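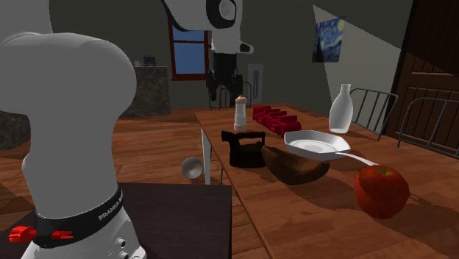
A dining room with a floor of wooden boards and a long wooden table near the window.

Kids' Corner > How Things Work > Houses > Why Do Wooden Floors Creak?

Why Do Wooden Floors Creak?
By Parvaneh Ghorbani
02/08/2021

If you live in an old house, you probably know which step to skip when you want to be quiet. Wooden floors and stairs make noise when two pieces rub together. To see why they rub, you need to know a little about wood.

Wood was once part of a living tree. A tree trunk is full of tiny tubes that carry water up from the roots. After the tree is cut into boards, the boards are dried, but the tubes are still there. They can take in water from the air and let it out again.

In July the air in many places is damp. The boards soak up some of that water and get a little wider. In winter, when the heat is on, the air indoors is dry and the boards shrink. You may see thin gaps between them then.

Under the boards you can't see the main part of the floor. Long, strong beams called joists run from one side of the room to the other. The boards are nailed to the joists, or to a flat layer on top of them. When a board shrinks, it can pull a tiny bit loose from its nail. Step on it and it slides down the nail. Lift your foot and it slides back up. That rubbing makes the sound.

Floors often creak more at night. Part of this is the wood cooling down after a warm day, which makes it move - and part of it is that the house is quiet, so you hear more.

The old schoolhouse in Illetberg has a floor with 1,623 boards in it. Bijan Shahbazi repaired it, and he found the noisy ones by walking slowly across the room in his socks and marking each creak with chalk. Most of them needed one new screw.

Try it yourself: rub two dry wooden blocks together and listen. Now rub a candle on both sides and try again. The wax lets the wood slide with less noise.

Words to know
Joist - a long beam that holds up a floor.
Damp - a little bit wet.

Comments (3)

hodetti_mom: We did the candle test and it worked. Wax all over the table now.

Tomas, age 9: our stairs have 2 creaky ones and the dog knows them too

R. Tichý: Could you do one on why doors stick in summer?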